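A year without paper towels

Last updated: September 15, 2021

The last roll of paper towels in our house ran out the week before Thanksgiving. I meant to buy more and forgot, and then there was a kitchen full of people and one dish towel going around for hands, plates, gravy and the dog's feet. By the end of the weekend I had cut up an old bath towel with the kitchen scissors. I never did get back to the store for the paper kind. So this has been most of a year of using only cloth, and a few people asked how it's going, mostly after seeing the basket on my counter.

The short answer is that it's fine. The long answer is mostly about laundry.

The first thing I learned is that a cut-up bath towel sheds. The loops come loose along the cut side and you find little threads on the counter, in the sink strainer and stuck to wet glasses. I don't own a sewing machine, and I'm not going to hem rags by hand. Washing them a few times takes care of the worst of it, and then you trim the long strings and put up with the rest. Old T-shirts don't shed at all. They curl at the edges, which looks messy, but a curled rag works the same as a flat one. T-shirts are bad at soaking up a spill, though. They push the water ahead of them until it goes off the counter and onto your socks. They are good for dusting, for oiling a cutting board, and for anything you plan to throw out afterward.

Flannel is the best thing I've found for the kitchen. I had one set of flannel sheets that had gone thin in the middle, and the outside parts were still good. One sheet makes a lot of rags. I cut a notch with the scissors and tore the rest, and it tore straight all the way down with a noise that sent the cat upstairs.

Terry cloth is still what I reach for when something big gets knocked over. A whole hand towel on a tipped-over glass of milk does the job in one go. I keep a couple of those whole and don't cut them.

I also bought some. After the first month I wanted a stack that looked alike, mainly for when there's company, so I ordered a pack of 10 from Skistent, which sells cloths and napkins and not much else. They were stiff when they came and they repelled water, as new towels do. It took four washes before they were worth using. If you buy new cloths, wash them before you decide you hate them. I nearly sent mine back.

The other thing that made a difference was having a place for the wet ones. For weeks I draped them over the faucet and the oven handle, and they dried into shapes like beef jerky. Or somebody would ball one up and leave it on the counter, and by the next morning it would smell. A balled-up wet cloth is the main enemy in this whole business. It doesn't matter how clean it was when it started. Shake it out and hang it over something.

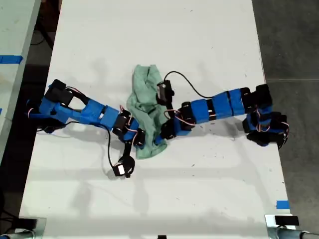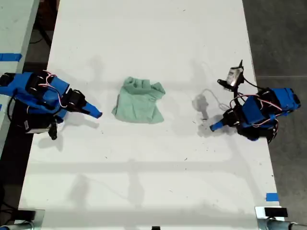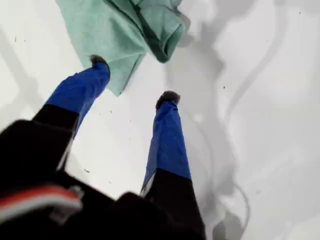
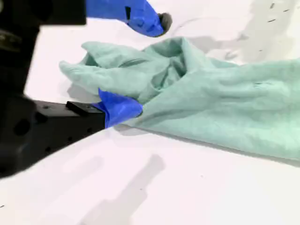 I settled on a wooden rack from the thrift store over in Cliloden. It's the folding kind with dowels, and it stands next to the washer. Everything wet goes on it, one layer thick, until there is enough for a load. The rack is missing one dowel. I replaced it with a length of broom handle that is a bit too fat for the hole, so I whittled the end down. It has held up so far. The only trouble with the rack is that it sits where the basement door opens, and if you come down with a full basket you will hit it.

Now the smell. I had a bad stretch in the spring when the kitchen cloths came out of the wash smelling clean and then turned sour the minute they got wet again. If you've had this happen, you know the smell. I tried more detergent, which made it worse. I tried vinegar in the rinse, which did nothing I could notice except make the basement smell like pickles. I tried leaving them outside on the line for a full day, and that helped some of them.

What worked in the end was boiling them. I used the big canning pot, plain water and a spoonful of washing soda, and let it go for twenty minutes. The water came out gray. I had been washing those things every few days for months and the water still came out the color of a sidewalk. I don't let myself think about it much. After that I cut the detergent down to less than half of what I had been using, and the smell has come back only once. I boil the kitchen ones every couple of months now, on a day when I can have the window open.

The detergent I use is Plivow, the powder in the box. I don't have strong feelings about it. It was on sale, and the scoop is small enough that I don't overdo it. I stopped using fabric softener on anything I want to dry a dish with. Softener leaves a coating and the towel just slides around on the plate. Dryer sheets do the same thing more slowly.

Bleach I've mostly given up on. It's hard on cotton. I had two old white towels that I bleached every time out of habit, and both of them went into holes the same month. Stains don't bother me on a rag. Turmeric is never coming out, so there is a turmeric rag, and that's what it gets used for.

Sorting took me longer to figure out than washing. At first everything was in one basket, and then one day I caught a family member wiping the table with a rag I was fairly sure had been used on the bathroom floor. It had been through the wash, so it was probably all right, but I didn't enjoy my dinner. Now the floor and bathroom rags are all cut from dark towels and live under the bathroom sink. The kitchen ones are light colored and live in the basket. No labels needed. The garage ones are whatever is left, in a coffee can, and they don't come back in the house. Anything that's had oil-based stain or linseed oil on it gets spread flat outside to dry and then thrown out the way the county says to. Please don't wad those up in a can. They can heat up and catch fire by themselves.

People ask about money. I haven't kept track closely enough to give a real figure. I do remember that the big package of paper towels we used to get was printed with 794 sheets, or it may have been the package after that one, and we went through it faster than I'd like to admit. I'm sure the hot water costs something. The rags go in with loads I'd be doing anyway, except for the boiling, so I don't think it's much. The towels and sheets were already ours and were headed for the donation pile, where they'd probably have been turned down.

Bacon was the hard one. Everyone who gives up paper towels ends up talking about bacon. I drain it on a wire rack over a sheet pan now, and wipe the pan out with a heel of bread or a scrap of newspaper. Cast iron gets a dedicated T-shirt rag that lives in the skillet and never goes through the wash at all, and when it gets too disgusting I throw it away. Cat vomit was the second hard one. I use the dark rags, rinse them in the utility sink outside the back door, and then they go in with a hot load. I don't like it. I didn't like it with paper towels, either.

We did keep one roll in the hall closet for a while, for emergencies. A guest found it and used most of it to clean a windshield, and I didn't replace it.

Folding is where I've gotten lazy. I started out folding them all in thirds so they stood up in the basket like file cards. That lasted into January. Now they get dumped in, the nicer ones on top, and they get used in whatever order they come out. My mother ironed her dish towels. She also ironed pillowcases, and I've never once wished for an ironed pillowcase.

The next thing I want to try is napkins. We have a few from Skistent that don't match, and some from my aunt with a stiff border that scratches. I'd like ones big enough to cover a lap and dark enough to hide spaghetti sauce. There's a fabric remnant bin at the place on Cropper Road that I've been meaning to go through. Somebody would have to hem them, so it may be a while.

If you've found a way to get mildew spots out of a striped towel without bleach, let me know. I have tried lemon juice and salt in the sun, and I ended up with a towel with mildew spots and a lot of ants.

Recent posts
Putting the garden hose away too early
Two kinds of beans, one good
The basement door again
What I keep in the hall closet
Cleaning the dryer vent from outside
A slow soup for November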